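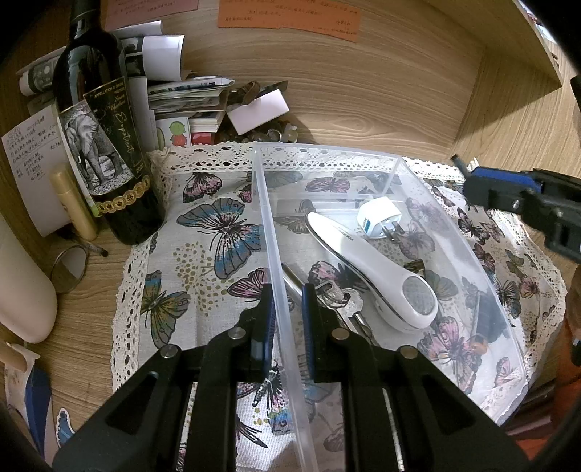

나비 무늬 식탁보 위에 놓인 투명 플라스틱 상자. 열쇠 꾸러미와 플러그 어댑터 등이 담겨 있다.

스케스우드 주민회관, 투명 상자로 집 안 소품 정리하는 강좌 열어

스케스우드 주민회관이 봄을 맞아 집 안의 작은 물건을 정리하는 강좌를 시작했다. 주민회관은 2024년 3월 21일 첫 수업을 열고 열쇠, 충전용 어댑터, 소형 전자기기처럼 자리를 정해 두지 않으면 쉽게 흩어지는 물건을 다루는 방법을 소개했다. 첫 수업에는 주민 27명이 참석했다.

강좌 이름은 '책상 위 상자 하나'다. 참가자는 집에서 쓰는 책상이나 식탁, 현관 선반 가운데 한 곳을 고르고, 그곳에 늘 올려 두는 물건을 뚜껑 없는 투명 상자 하나에 모은다. 상자에 들어가지 않는 물건은 다른 자리를 찾거나 내놓는다. 수업은 모두 다섯 차례이며 한 번에 두 시간씩 진행된다.

강사는 정리 수납 업체 릴토라에서 일하는 세나 아미사 씨가 맡았다. 아미사 씨는 첫 시간에 상자를 고르는 기준부터 설명했다. 서랍 안에 넣을 상자는 서랍 높이보다 낮아야 하고, 탁자 위에 둘 상자는 벽이 얇고 속이 보이는 것이 쓰기 편하다고 했다. 그는 "불투명한 바구니를 쓰던 분들은 어댑터를 찾으려고 바구니를 통째로 뒤집는 일이 많다"며 "옆에서 들여다보이면 손이 한 번만 가도 된다"고 말했다.

수업에서 질문이 가장 많이 나온 물건은 어댑터였다. 어느 기기에 쓰던 것인지 몰라 버리지 못한다는 이야기가 여러 참가자에게서 나왔다. 아미사 씨는 기기와 어댑터를 같은 상자에 두고, 따로 보관해야 할 때는 어댑터에 기기 이름을 적은 종이테이프를 붙이라고 권했다. 금속 날이 있는 플러그는 기기 표면을 긁을 수 있으니 날이 바깥을 향하게 놓거나 작은 천 주머니에 넣는 방법도 소개했다.

열쇠는 고리 하나에 모두 끼우지 말고 매일 쓰는 것과 가끔 쓰는 것을 나누라는 조언이 있었다. 매일 쓰는 열쇠는 상자 앞쪽에, 창고나 자전거 열쇠는 안쪽에 둔다. 용도를 모르는 열쇠는 봉투에 담아 날짜를 적고, 11월까지 쓸 일이 없으면 처분하기로 했다.

참가자 에코 오도이 씨는 현관 선반을 골랐다. 오도이 씨는 "건전지와 펜, 영수증까지 한곳에 쌓여 있어 아침마다 열쇠를 찾았다"며 "영수증만 빼도 상자 하나로 충분할 것 같다"고 말했다. 다른 참가자 니콜라 야네프스키 씨는 상자를 두 개 쓰면 안 되느냐고 물었다. 아미사 씨는 첫 주에는 하나만 써 보고, 다음 시간에 넘치는 물건을 가져와 함께 살펴보자고 답했다.

탁자를 보호하는 방법도 다뤘다. 바닥이 단단한 플라스틱 상자를 나무 책상 위에서 자주 끌면 자국이 남을 수 있어 식탁보나 얇은 천을 까는 편이 좋다. 가장자리에 레이스가 달린 천이라면 상자 모서리가 구멍에 걸리지 않도록 안쪽에 놓으라고 했다. 플라스틱 상자는 미지근한 물에 주방 세제를 풀어 부드러운 천으로 닦고, 거친 수세미는 쓰지 않는다.

주민회관은 강좌에 쓸 상자 100개를 준비했다. 참가자는 상자를 하나씩 빌려 집에서 쓰다가 마지막 수업 때 돌려주면 된다. 집에 있는 상자를 가져와도 된다. 다음 수업에서는 욕실과 화장대에 두는 소형 기기의 전선 정리를 다루며, 그다음 시간은 서랍 정리로 이어진다.

수강료는 없고, 첫 수업에 나오지 못한 주민도 두 번째 시간부터 참여할 수 있다. 신청은 스케스우드 주민회관 1층 안내 창구에서 받는다. 문의는 강좌 담당 프리스 게이프 씨에게 하면 된다.

세나 아피아 기자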